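Request 247: Additional equipment for the desktop disassembly cell
Category: Automation, equipment planning
Status: Awaiting budget decision
Raised by: Dorottya Fodor, Vallska site
Assigned to: Bianka Halász, Equipment Planning

Summary of request

The Vallska site asks for a second gripper, a set of spare fingers and two further fixture trays for the desktop disassembly cell. The site reports that work on the cell stops whenever the present gripper is removed for inspection, and that no replacement is held in stores. It asks whether the items may be charged to the current maintenance budget or must be entered in the October plan.

Entry 1, Equipment Planning

The request has been received. Before a budget line can be proposed, the site is asked to confirm the following:

- which tasks are stopped when the gripper is away
- whether the existing fixture tray is to be kept
- whether the arm mounting is to remain unchanged

Entry 2, Vallska site

The tasks affected are the removal of memory, the removal of drives and the release of the processor. All three are carried out with the tower on its side and the side panel off. The existing tray is to be kept. The mounting will remain unchanged, and any gripper purchased must fit it without an adapter. Our last adapter, supplied by Rangel, shifted the tool centre and every taught position had to be corrected. 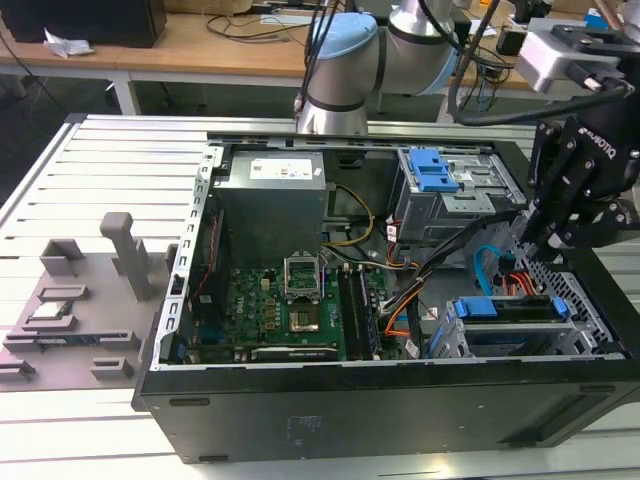
Figure 1. Cell at Vallska: Robotiq gripper at the lower drive bay, fixture tray to the left of the tower.

The site draws attention to the room available at the drive bays. Wider fingers were tried in the spring and touched the cage on the approach. The spare set should therefore match the present fingers.

Entry 3, Equipment Planning

Noted. The fixture trays can be printed in the Fadberg workshop, and only material will be charged. An allowance of 200 euros has been entered for this. The spare fingers have been entered at 300 euros. Both amounts fall within the maintenance budget and may be released without further approval.

The second gripper is a capital item and cannot be divided into smaller orders in order to pass under the limit. A written quotation is required, stating delivery time, warranty and the cost of the coupling. Plernine has been asked to quote.

Entry 4, Vallska site

The division is accepted. Please state whether a gripper may be hired until the capital item is decided.

Entry 5, Equipment Planning, 2020-05-27

Hire is permitted where the fee is shown separately from any later purchase. The site should send the expected period of hire with its reply. The trays and fingers have been released. This request will stay open until the quotation from Plernine has been received.

Related requests

Replacement cable guides, Vallska
Stores policy for spare end tools
Fadberg workshop: print material order
October plan: how to enter capital items
Adapter return, Rangel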